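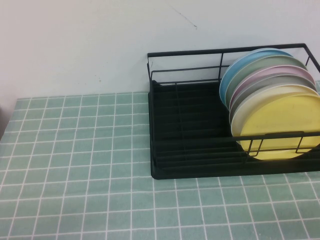

Rūta Eglītis wrote to us in October that the arm had let go of her dinner plate "with what I can only call conviction", and wanted to know whether that was a feature. It wasn't. It was fault 96, and if you own a Pelkonen bench arm with the first-generation Fledodley fingers, you should read this page before you next ask it to do the dishes.

Fledodley Replacement Finger Set, Mk 2
For Pelkonen bench arms
In stock, ships from our Cakow workshop

What went wrong

The original fingers had a soft grey pad glued to an aluminium backing. The glue was chosen by us. It was a good glue for most things you might stick to aluminium, and it held up nicely through a whole winter of bench trials in which the pads were never once introduced to dish detergent. Detergent creeps in at the top edge of the pad, the bond lifts at one corner, and the pad starts to slide over its backing when the arm closes on something smooth.

A pad that slides feels, to the arm, very much like a plate that is slipping. So the arm squeezes harder. The pad slides further. At that point the controller decides that matters are out of its hands, raises fault 96 and goes to its safe state.

We now come to the safe state. On firmware before the October release, the safe state for the gripper was "open". There is a sensible history behind this (you don't want an arm that locks up while holding somebody's sleeve) and it made perfect sense to everyone in the room at the time. Nobody in the room was holding crockery.

The result was that an arm with a tired pad would lift a plate out of the rack, carry it to the highest point of its travel, have a brief crisis, and release it. A stoneware plate dropped from that height onto a tiled floor goes a surprisingly long way. We have had reports of chips and breakages, and one cut foot, which is the one we take most seriously. We're sorry about all of them.

What to do today

Stop using the arm for ceramics, glass or anything else you'd mind stepping on. Soft goods and plastic are fine, provided there's nothing alive underneath.

With the power off at the wall, press the top edge of each pad sideways with your thumb. If it moves at all, take both fingers off and put them in a drawer. If it doesn't move, you still need the replacement set, but you may feel a little smug while you wait for it.

Don't reglue the pads. Several customers have asked about this, two of them with photographs of quite handsome workmanship. The Mk 2 pad isn't glued at all, and we won't be able to help you if a home repair lets go.

What's different about the Mk 2

The pad is now moulded through slots in the backing and keyed on the far side, so it can't peel without tearing, and you would notice it tearing. The top edge is rolled over so water runs off it. The colour has changed from grey to a fairly loud orange, so you can tell the sets apart from across the kitchen.

We ran the new fingers for over 300 hours in a loop of hot wash water, rinse, and grip, using the cheapest detergent the Cakow supermarket sells. We then ran a set of the old ones through the same loop to see how they'd do. They lasted until lunch.

Firmware

The fingers are half of the fix. The other half is firmware 223, a free download from your Pelkonen account page. With 223 installed, fault 96 no longer opens the gripper. The arm holds its current grip, stops where it is, beeps, and waits for a person. The red release lever on the wrist still opens the fingers by hand at any time, powered or not, and that hasn't changed.

If the beep annoys you, it can be made quieter in the settings. It can't be turned off. We had that argument internally and the beep won.

Please install the firmware first and fit the fingers second. The update takes a few minutes, during which the arm will move once to its park position, so clear the counter before you start.

Fitting

Power off. Undo the captive screw at the base of each finger with the hex key supplied. Slide the old finger forward and off, slide the new one on until it clicks, and do the screw up snug. Left and right are marked L and R as seen from behind the arm. If you fit them the wrong way round, the arm will refuse to calibrate and will tell you so at length.

Run the grip calibration from the menu, using the foam block in the box. For the first session afterwards, use a plastic plate over a folded towel.

Compatibility

Fits all Pelkonen bench arms with the square wrist plate. Does not fit the round wrist plate, which had a different pad and isn't affected. Owners of the Edilano adapter should remove it before fitting; the Mk 2 fingers are slightly longer and will foul on the collar.

In the box

One pair of Mk 2 fingers, hex key, foam calibration block, printed fitting sheet, prepaid return bag for the old fingers.

Price

Free of charge to anyone with an affected arm, whether you bought it new or second-hand. We'll need the serial number from the underside of the base. Extra sets can be ordered at the usual price.

Broken plates

Send us a photo of the pieces and a rough idea of what the plate cost, and we'll reimburse you. Sets where one broken plate has spoiled the lot will be looked at kindly. Injuries, however minor, should go straight to our safety desk by phone; the number is on the fitting sheet and on the label beside the serial number.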